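Workplace Fitout Technician (fixed term), Follenum, Carnegie

Follenum manages small leased offices and workrooms for tenants who do not have their own facilities staff. We are recruiting one technician to work across our Carnegie sites. The position is full time for 9 months, reports to Nouhaila Tazi, and may be extended.

Duties

Set out desks, chairs and shared tables to the approved floor plan.
Inspect seating: casters, bases, gas lifts, back fixings. Tag and remove faulty units.
Route and secure power and data leads. Record any lead that crosses a walkway.
Check portable appliances against the site register.
Enter completed work in Rimis, our job-tracking system, before leaving site.

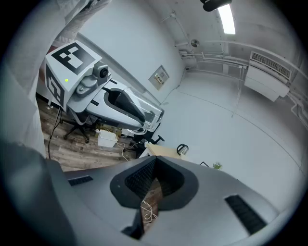
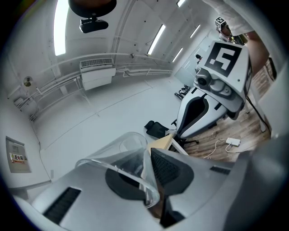 Cable management accounts for a large share of the work. Most tenancies have power fixed at the perimeter and furniture that moves on casters, so leads migrate into the floor area between visits. A typical item for the register is a thin white cable lying loose across wood-grain flooring near wheeled chairs, as in both photographs. The technician would reroute the lead to the wall or under a table, fit a floor cover where neither is practicable, and note the outlet used. Wall-mounted air conditioners and surface pipework are outside the scope of this role – faults are reported to the building owner.

The current schedule covers 22 rooms and 3,370 square metres. Rooms are visited in rotation, with starts at 7 am so that work is finished ahead of tenant hours where possible.

Essential criteria

Current test and tag competency.
Manual driver's licence.
Demonstrated experience in furniture installation, office relocation or building maintenance.
Ability to lift and manoeuvre flat-pack and assembled furniture, with a second person for heavier items.

Desirable criteria

White card.
Familiarity with Toment workstation frames.

A tool allowance of $1,000 is paid on commencement. A van is supplied for travel between sites and is garaged at the depot.

To apply, send a résumé and a one-page response to the essential criteria to Ewan Whitcombe through the Follenum careers page. Applications close at 5 pm on the last working day of March. Shortlisted applicants will complete a practical assessment – assembly of one task chair and a written hazard check of one room.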